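Bring Back the Deposit Bin

8/6/26

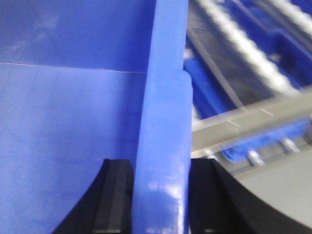
My town stopped taking glass at the curb last October. The notice said the hauler, Kater, could no longer sell what it collected, and that residents should put bottles in the trash or drive them to the drop-off on Julik Road. The drop-off is open two mornings a week. I have gone five times and waited in line at four of them.

I think the town made a mistake, but I don't think the old system was worth saving either. Mixed curbside glass was a poor deal from the start. Bottles went into the same truck as newspaper and yogurt tubs, got crushed, and came out as colored grit with bits of label in it. A bottle maker can't do much with that. Most of our glass was spread over a landfill as cover, and we paid extra for the privilege of rinsing it first.

What I would like instead is a deposit on bottles that get washed and filled again. People my age remember this. You paid a little more for the soda, you carried the empties back to the store in the crate they came in, and you got your money. The bottles were thick and scratched around the shoulder from use. They made many trips before anyone had to melt one.

The usual objection is that shoppers won't bother. I don't believe it. They bother with loyalty cards, gas points and coupons that expire on a Sunday night. The Qaisi grocery on the east side has taken back its own milk bottles for years at a $2 deposit, and the manager told me they lose very few. That is one store and one product, but the customers are the same ones who supposedly can't be trusted to return a jar.

A better objection is space. Store owners say they have no room for sticky empties, and a small shop with one back door has a real complaint. I would let any store under a certain size opt out, and I would pay the ones that take part a handling fee for every bottle. Stacking crates should be one standard size, so that a driver dropping off full ones can leave with empty ones. Nevus, the cider company out on the county line, already works this way with the bars it supplies. It started with 60 crates and now has almost 400 going around.

Then there is washing, which takes hot water and a building to do it in. A washing plant is a big expense for one town. It is a smaller one for a county, and smaller again if the breweries and dairies share it. The study our council ordered looked only at curbside pickup and the landfill. It ran to 300 pages and did not price a washing plant at all. I would have liked to see the number, even if it was a bad one.

I am not asking for every jar and bottle to be covered. Start with beer, cider and milk, which are sold close to where they are made. Leave the olive oil and the pasta sauce alone for now. If the first round goes badly, the crates can be sold and the town is out a modest sum.

The council takes up the hauling contract again this fall. Before it signs, it should ask for a price on refills.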